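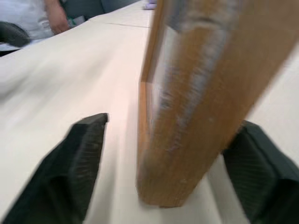

What do you do with an old board that has a pale, powdery patch on its face? Brush it off dry first, wipe a small corner with a damp cloth, and wait until the next day before you decide whether it needs sanding at all.

I wish I had followed that advice when I started on wood, years ago. My habit back then was to go straight for the coarsest paper in the drawer and scrub away until my arm gave out, and I ruined a perfectly nice drawer front that way. It had belonged to my aunt, and it went from honey brown to something like the color of a raw potato in one afternoon. She was very kind about it. I still have it, and it holds up the radio in the laundry room.

So when we moved into the house in Fimville and I found a stack of boards behind the furnace, I was determined to be patient for once. The previous owner, Demyd Boiko, had left them along with a coffee can of screws and a calendar still turned to December. I called him to ask if he wanted any of it back (he has a smaller place now, and no basement) and he said to please keep everything, the boards used to be shelves in his pantry, and would I like a ping-pong table too. I said no to the ping-pong table. My husband has not entirely forgiven me.

The boards were a mixed lot. A few were cupped so badly they rocked like a cradle when I set them on the floor, and those went to our neighbor Kyrylo Onyshchenko for his fire pit. One had been painted green on one side, and I have my suspicions about that green, given the age of the house, so it is wrapped in plastic and waiting for the next hazardous waste day. If you have old paint on old wood, please get a test kit before you sand anything. I had a cousin who learned about lead dust the hard way with a crib on the way, and it made me careful forever.

The rest were brown and plain and, I thought, rather handsome under the grime. I wanted them for a shelf in the kitchen, over the window, where I could put the teapots and the big blue bowl that doesn't fit anywhere. I had priced new boards at the lumber yard and then walked back out to the car and sat there for a minute.

I'll tell you how I go about the cleaning now, and you can take whatever is useful.

I start outside if the weather allows, or else on the kitchen table with an old sheet thrown over it. I use a soft brush, the kind you would use on shoes, and I go along the grain from one end to the other. You would be amazed at how much comes off! A good deal of what looks like damage on old shelving is plain dust, or chalk from a basement wall, or flour that has been sitting in the pores of the wood since somebody's grandmother was baking. I wear a mask for this part, and I shake the brush out well away from the door.

Then comes the damp cloth, and I do mean damp. Wring it until you think you've wrung it enough and then wring it again. I put one small drop of dish soap in a bowl of warm water and wipe a patch near the end, where a mistake won't show. If the pale area darkens to match the rest of the board and stays that way after it has dried overnight, it was only dirt, and you can go ahead and wash the whole thing. If it goes dark while it's damp and then turns pale again in the morning, the finish has probably worn away there and the wood is bare. And if it never changes color at all, you may be looking at old paint, or primer, or plaster, and that is when I stop and think.

Bare wood is nothing to be afraid of. I sand by hand with a block, starting at 120 grit and finishing at 220, always with the grain – my old drawer front could tell you why. I don't try to get back to perfect. A shelf that has been a shelf for decades ought to have a few marks on it, and once the teapots are up there the only one who will ever study it is me.

For the finish I asked Uliana Tkachenko, who runs the little repair shop on Folivska and has seen every mistake a person can make. She told me to use a plain oil, put on less than I thought I needed, and rub it in with a rag until the board felt almost dry to the touch. Three thin coats, a day apart. She also made me repeat back to her what I was going to do with the oily rags. They get spread out flat outdoors to dry, never balled up and never tossed in the kitchen trash, where they can heat up by themselves and start a fire. I promised, and then she sold me a tin that I suspect will outlive me.

The hanging took longer than all of the rest put together. Our kitchen wall is plaster over who knows what, and the stud finder beeped everywhere, including at my own hand. In the end I measured out from the window frame, drilled a tiny test hole, found nothing, moved over a bit, found nothing again, and finally hit wood on the third try just as I was getting ready to say something unladylike. The shelf is 64 inches long and sits on 4 brackets, which is probably more than it needs, but the blue bowl is heavy and I sleep better. The brackets were $20 for the lot. The boards, as you know, were free, unless you count my telling a nice man I didn't want his ping-pong table.

I had one board left over when I was done, and I've been going back and forth about it. It could be a bench top for the back hall, if I found the right legs. My daughter thinks it should be a ledge for her seedlings. Kyrylo has already hinted that it would burn nicely, and he can go right on hinting.

One last thing, for those who wrote to me after the last post about keeping oiled wood looking good. I dust mine with a dry cloth when I remember to, and I add a thin new coat when the wood starts to look thirsty, usually near the window where the sun gets at it. I don't use the spray polish, as it leaves a film that's a nuisance to get off when you want to oil again. And if somebody sets a wet cup on it, try to breathe. A ring in oiled wood will usually come out with a light sanding and a dab of oil on your fingertip. I have two of them to see to this week, both mine.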